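From: Marit Magnusson
To: Hultuvdale kitchen list
Date: 8 May 2021
Subject: Re: Re: spoons, and what goes in the drawer

Sorry, quick one, typing between things.

Uta wrote:
> Has anybody decided what we're keeping? I counted 19 long spoons
> and ladles in the big drawer and it won't shut again. Also the plastic
> ones, are we still having plastic? I thought we said in February they
> were going. And who has the slotted one, the good one.
>
> Uta

Right. Drawer. Yes it's too full, I had to get a ruler down the back of it this morning to free a ladle. My vote is keep the long ones, get rid of most of the short ones, which only end up at the bottom of the stock pot. The plastic ones I'd sort one at a time. Anything with a melted edge or a rough lip goes. If it's smooth and the handle's firm it stays, they're kinder to the coated pans than metal.

The yellow-handled one with the see-through yellow head stays as far as I'm concerned. Nice fat handle, easy to spot, long enough to keep your knuckles away from the food.

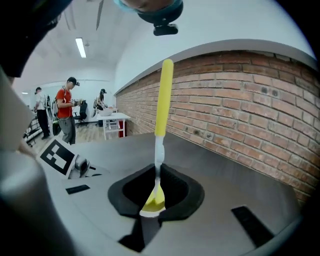
How do you get curry stains off a plastic spoon? Paste of bicarb and a little water, leave it on for an hour, rinse, then put the spoon on a sunny windowsill for a day or two. It won't shift everything but it takes the worst of the orange off.

Don't use the wire scourer on them please. Scratches hold the stain and then your back where you started.

Other bits:

Slotted spoon is at mine, sorry, came home in the rice pan. Will bring it back.

The wooden ones want oiling. I've got most of a bottle left, happy to do them all in one go if someone leaves them out on a tea towel.

Ekström had stoneware jars in, wide ones, 236 each. Three would do us, one by the hob and two on the shelf, and then the long things needn't go in the drawer at all. Mondis has taller ones but they tip over if you so much as look at them. Shout if you mind, otherwise I'll get them next time Im passing.

Peelers and tin openers can have the drawer.

Marit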